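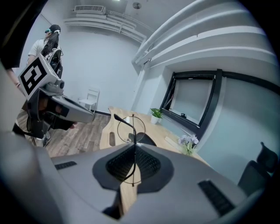 Figure 4. Hand-held gripper with wire sight; a second unit, carrying a marker cube, is in use across the room.

4.2 What the open day showed

Feseck opened its data collection rooms to outside visitors one morning in April. We went because the Stetard gripper had been described to us, in a talk and in two funding summaries, as a tool that lets anyone teach a robot household work in an ordinary home. We wanted to see how much of that claim could be checked by people standing in the room. The short answer is one part of it, and the least disputed part.

The hosts gave a talk first. According to their slides, the Stetard collection held 1,955 recordings at the time of our visit, covering four tasks, and a policy trained on them by Vergara finished its assigned task in 81 percent of trials. Those figures are repeated here as they were given to us. We asked which trials had been counted and were told that a report was being prepared. We asked if failed recordings had been dropped before training and were told that "unusable" ones had, with no written rule for what made a recording unusable.

The demonstration itself was about people. Operators worked with the grippers in their hands, in a room set up with a pale wooden desk, a small potted plant, flowers, office chairs and wood-look flooring. The printed markers on the cubes are meant to let software recover where each tool is in space. This part is well understood, and we have no quarrel with it. Similar markers have been used in camera tracking for years.

Our doubts begin with the word "ordinary." A desk with a handful of objects on it is an easy surface to work on. There is space between things, and the shapes are simple. We asked to see the same task on a crowded counter or a bed with the sheets pulled back and were told that those rooms were not part of the day. It may be that they exist and do well. A visitor could not tell.

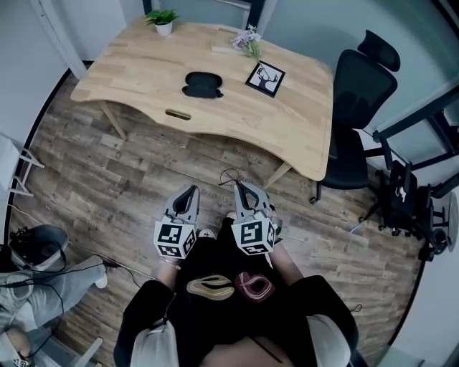 By the Plavirura Field Methods Group

Posture is a second concern, and one that published accounts of hand-held collection tend to pass over. An operator may work seated and low, with a gripper in each hand held close to the floor. Arms reach forward from the body at an angle that a fixed robot base may or may not be able to copy. When we raised this, the hosts said that only the path of the tool matters and that the rest is solved later by the arm's own planner. Perhaps so. A path that is easy for a seated person to trace can still run into a joint limit, and we were shown no count of how many recorded paths had to be thrown out for that reason. We would expect such a number to exist, and we would expect it to be the first thing a buyer asks for.

There is also the matter of cables. One was lying across the floor near the grippers during the session. The talk had used the word "untethered" on more than one slide. A host later explained that the word referred to a planned version. We mention this mainly as a warning to readers of slide decks – the present tense in them often covers next year.

We do want to give credit where the visit earned it. Staff answered questions plainly when they had answers. The tool looked simple to hold, and a member of our group who tried one during the break found the wire ring helpful for lining up a grasp, at least for the few minutes allowed. Hand-held collection probably is cheaper per hour than driving a full robot from a control station, although Feseck gave us no cost figures and we have not tried to estimate any.

What we did not see was the trained policy running on an arm. A video was played in its place. It was short, it had cuts in it, and the surface in it looked a good deal tidier than our own desks. The 81 percent figure therefore stands exactly where it stood before we made the trip, as a number on a slide.

For the comparison in Section 5 we treat the open day as evidence about the collection procedure only. Claims about training results are marked "reported" in Table 2 and carry no weight in the ranking. We sent Feseck a list of four requests afterward: the rule for rejecting recordings, the full trial log, the number of paths that could not be run on the arm, and one uncut run on a surface chosen by the visitor. We had received the first of these, in draft form, when this section was written. It says that a recording is rejected "if the operator considers it poor."

Filed under: Robot Learning > Evaluation > Site Visits

© Plavirura Working Papers | Contact the editors | Back to top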